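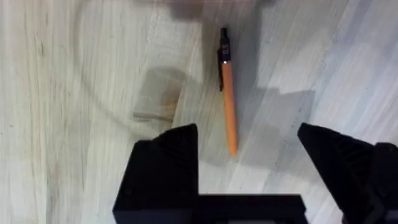

Mirta Benítez wrote back that the old release had the grade bands in the wrong order for two of the schools, and asked whether anyone had fixed it before the files went out again. It is fixed. The bands now run lowest to highest in every file, and the change is listed under Changes at the end.

Piko Classroom Projects: README

Contents

This folder holds 1,211 student project write-ups from the Piko design program, along with the teacher feedback written on each one. The write-ups come from middle school engineering electives at Villalba and Misdale. Students worked through a design problem over several weeks and handed in a short report. Teachers answered with written comments and a score.

The collection was put together so that people who train new teachers would have real feedback to read and discuss. It has since been used for a writing study and for planning the second year of the program.

Files

reports.csv: one row per write-up, with the text, the school, the grade band and the unit.
feedback.csv: one row per teacher comment. A write-up can have more than one.
scores.csv: the score given on each write-up, with the rubric version.
units.txt: the handouts students were given at the start of each unit.
rubric_v1.txt and rubric_v2.txt: both scoring guides.

The first column in all three tables is report_id. Use it to join them. Do not join on row order, because feedback.csv is sorted by teacher code.

Fields that need explaining

grade_band is either 6 or 7-8. Misdale runs a mixed seventh and eighth grade section and does not record which grade a student is in.

unit is one of bridge, water, chair or open. In the open unit students picked their own problem, so the reports vary a lot in length and subject.

score runs from 0 to 4. A blank score means the teacher left comments but no score. A 0 means the report was scored and got a zero. Please keep these apart when you compute averages.

rubric is v1 or v2. The schools switched in the middle of the water unit. Under v1, testing and revision were scored together. Under v2 they are separate, and the final score is the rounded average. Scores from the two versions should not be pooled without a note saying so.

How the text was prepared

Most reports were handwritten. Irén Kelemen and Estela Yáñez typed them up, keeping the students' spelling and punctuation. Crossed-out words were left out unless the teacher commented on them. Words that could not be read are marked [unclear]. Drawings and tables are not included, but [drawing] or [table] shows where one was.

Names of students, teachers and family members were replaced with codes. Street names and team names were taken out. If you find something we missed, write to Constanza Domínguez and do not post it in the issue list.

Oltetti, the after-school partner, ran its own version of the chair unit. Those reports are not in this release. Permission forms were worded differently there and did not cover sharing.

Known problems

Feedback from one Misdale teacher was typed from photocopies and has many more [unclear] marks than the rest.

The bridge unit handout in units.txt is the revised one. The first group of students had an earlier handout with no budget limit, and we do not have a copy. Some reports mention spending that would break the rules as printed.

A few reports were written by pairs. They appear once, with pair set to yes. Two pairs handed in separate reports with nearly the same text, and both copies were kept.

Reports longer than 1,000 words were cut in the first release by mistake. They are complete now.

Use

Free for teacher training, coursework and research. Please do not use the scores to compare the two schools. Students were not placed in sections at random, and the teachers never scored each other's classes, so differences between the schools can't be read as differences in teaching.

Changes

Release 3 (May): grade bands reordered, long reports restored, pair column added.
Release 2: rubric column added, blank scores separated from zeros.
Release 1: first shared copy.

Questions about the files go to Alaric Kincaid. Mail is answered on Tuesday afternoons during the school year.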